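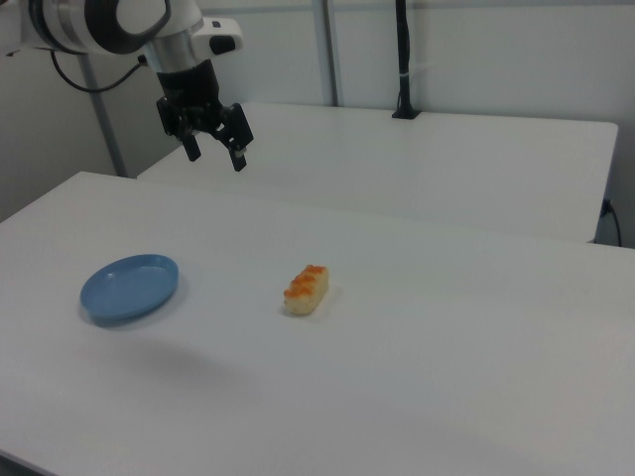
Robot arm with an open gripper over a white tabletop.

Slide 1. Selling pin badges by post. Amirhossein Naseri, Tuesday, hall B.

Say hello. Mention the handout by the door.

Slide 2. My first lot was 49 enamel pins from the Bernus cycling club. I listed them as one set and got one bid. Split into 4 lots, they all went within the week.

Slide 3. Photograph the backs. Buyers want to see the clasp and the maker's stamp. Barbieri pins are often copied, and the copies have a flat back.

Slide 4. Postage. Small padded envelope, card on both sides. Keep proof of posting for 6 weeks.

Slide 5. Framed sets over 200 pounds: collection only. Tell the story of the Adia frame if there is time.

Questions. Pass round the Nulta tray.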